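Old Warehouse, New Apartments: A Study of the Detard Building Conversion
Student Project Report
Golnar Karimi
Introduction to Real Estate Development
Mar 1, 2019

Why I picked this building

I should start by admitting that I have walked past the Detard Building nearly every school day for three years and never once thought of it as real estate. To me it was the big brick place with the painted-over windows where the bus turns. Then the fencing went up, and a sign appeared promising "loft residences," and when our instructor asked us to choose a local development and follow the money through it, I knew right away which one I wanted. My aunt worked in an office across the street for a long time, so I had a source for the neighborhood history before I had even opened a library book!

The question I set for myself was a plain one. Does it make sense to turn an old warehouse into apartments, when the owner could knock it down and build something new on the same lot? I thought I would have the answer in a week. It took most of February, and I am still not completely settled on it, as you will see by the end.

Background on the site

The warehouse was put up for a furniture wholesaler called Detard, which used the upper floors for storage and the ground floor for shipping. When the wholesaler moved out to the highway, the building went through a string of short leases: a printing shop, a carpet outlet, a company that stored theater sets. For a while it held nothing whatsoever. The current owner, Gisex, bought it together with the parking lot next door, and the parking lot turns out to matter a great deal, which I will come back to under parking.

The plan calls for rental apartments on the upper floors and shops along the street. Most of the apartments are one-bedrooms, with a few larger ones at the corners where the windows are best. One of the ground floor spaces is already promised to a grocery called Mfaume, and the leasing office is making the most of it (the name is on every brochure, sometimes twice). The others were still open when I visited.

How I gathered my information

I used three kinds of sources. The first was the public file at the city planning counter, where a very patient clerk showed me how to read a site plan and did not laugh when I held it upside down. The second was the leasing office, which gave me a brochure, a floor plan and a price sheet. The third was a short survey I handed out at the bus stop and at the library, asking people who live or work nearby what they thought of the project. I got 30 surveys back, which is a small group, and I want to be careful not to make it carry more than it can.

I also went to one evening meeting of the neighborhood association, where the project was on the agenda between a street light and a dog park. It ran long, but I learned more there than from the brochure.

The cost question

An old building comes with walls, floors and a roof, so my first guess was that converting it had to be cheaper. The file told a more complicated story. The floors of a warehouse are strong, but they are also very deep from front to back, and bedrooms need windows. To bring daylight to the middle, the architects plan to cut an open court down through the building, and that means taking away floor area that could have been rented. They also have to add stairs, elevators, plumbing for every kitchen and bath, and new windows all the way around. 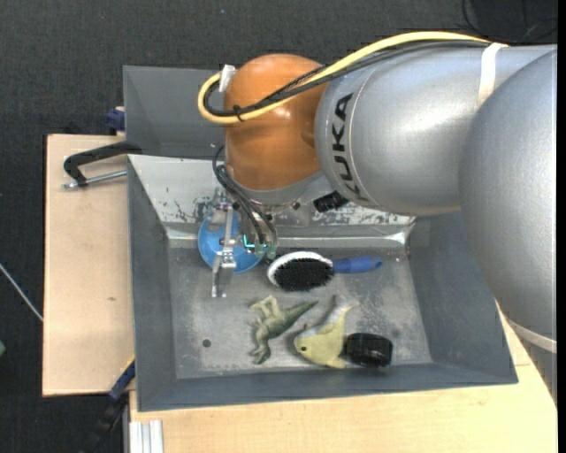

On the other side of the ledger there are some real savings. The foundation stays where it is. The brick is in good shape on three sides, and the fourth side faces the alley and can be repaired without matching every last detail. The owner is also applying for a tax credit for historic buildings, which would bring down the cost in exchange for keeping the front the way it was. I had not known that such a thing existed, and I spent a whole afternoon reading about it when I should have been working on my chemistry lab.

A new building on the same lot could be taller and would have no court in the middle, so it could hold more apartments. But it would also need a longer approval process, and the association made it very clear at the meeting that people would fight a tower. Time costs money too, and I don't think I really understood that until I saw how the loan interest was laid out in our textbook.

Rents and who can pay them

The price sheet lists the smallest apartments at $1,600 a month, and the corner ones go up from there. There is a $500 deposit, and a separate charge for a parking space. I compared this with Dedurus, the older apartment complex four blocks away, where a friend of mine lives with her family. Their place is larger and costs less, though it has no elevator and the laundry is in the next building over.

Are the new rents fair? I went back and forth on this. The leasing agent explained that people will pay for high ceilings, big windows and a grocery downstairs, and I believe her, because I would love to live there myself. But several people who answered my survey wrote in the margins that they worried about their own rents going up once the building opens. One woman wrote her comment all the way around the edge of the page and onto the back. I can't prove that her rent will rise, and neither could anyone at the meeting, but the worry is real and I think it belongs in this report.

Parking

Parking got more discussion at the association meeting than anything else, including the rents. The city normally wants one space for each apartment. Gisex has asked to provide fewer, on the grounds that the bus stops at the door and that many renters won't own a car. The lot next door makes up most of what they would offer, and the grocery wants 20 of those spaces held for shoppers during the day.

To me this seems workable if the spaces go back to the residents in the evening, when most people come home. Sharing a lot by time of day was one of the ideas in our unit on land use, and I was pleased to see it in real life. The neighbors were less pleased. They expect the overflow to end up on their streets, and a man in the front row had brought a hand-drawn map to show exactly which ones.

What the survey said

Most people who answered were in favor of keeping the building. Even those who disliked the apartments liked the brick, and quite a few mentioned the old painted sign on the alley side, which I had never noticed and went back to look at (it's faded, but you can still make out the D). The grocery was the most popular part of the plan by far. The nearest one now is two buses away, and for older residents that is a whole morning gone.

The answers were more divided on rent and parking, as I've described above. I should add that people waiting for a bus may not be the best group to ask about parking, and if I did this again I would also leave surveys at the hardware store and the church.

My conclusions, for now

I think the conversion is the better choice for this lot, mostly because of the tax credit, the shorter approval process and the fact that the neighborhood wants the building to stay. If the credit falls through, I am much less sure. The court takes up a lot of space, and the rents would probably have to rise to cover it, which would make the worries in my survey even stronger.

If I had another month I would look for two or three similar conversions in other cities and find out how full they are. I would also like to know what happens to the corner apartments, since those are the ones the brochure shows off and the ones I think will be hardest to rent at the listed price.

Thank you to the clerk at the planning counter, to the leasing office for putting up with two visits and a phone call, and to my aunt, who remembered the carpet outlet and its terrible radio ads word for word.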